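Curing salmon at home: salt, sugar and time

Arnar Eskildsen's notes on cured salmon drew more replies in March than any other item we have run, and most of them asked for the working figures. They are set out below for a single side of fish, skin on, pin bones removed.

Weigh the trimmed fish and work from that weight. The side used for these notes came to 561 g. The cure was 40 g of fine sea salt mixed with an equal weight of caster sugar, plus coarsely ground white pepper and a bunch of dill, stalks included. Table salt with added iodine gives a slightly bitter edge and is best left out. If the fish is to be eaten without cooking, buy it already frozen to the standard required for raw use, or ask the fishmonger.
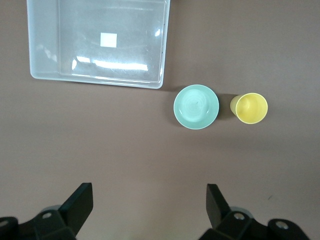
Even contact between cure and flesh matters more than the exact ratio. Spread a third of the mix under the skin side and the remainder on top, going lighter at the tail, where the flesh is thin and takes up salt quickly. Any shallow container with a rim will do, provided the fish lies flat. A clear plastic tray like this one has the advantage that the underside can be checked without lifting anything, and a small white square, probably a label, could hold the start time and the weight. Cover closely, put a light board on top and refrigerate. Turn the fish every 12 hours and leave the brine in place -- it carries on doing the work.

Yusri Lumenta prefers a shorter cure and stops at 24 hours, which gives a softer slice. Eskildsen goes to 36. Both versions were tasted side by side and opinion was divided, though the longer cure was easier to carve.
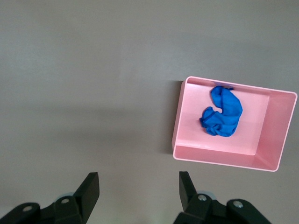 Rinse briefly in cold water, pat dry and rest the fish uncovered in the fridge for a further four hours. The surface should become slightly tacky. Use a clean container at this stage and keep it apart from the one that held the brine; a second colour helps, and a pink tray with low, straight walls is hard to confuse with a clear one. Slice thinly on the slant, away from the skin, with a long knife.

Wrapped well, the cured side keeps for three days in the fridge. Mustard sauce proportions will follow in the next issue.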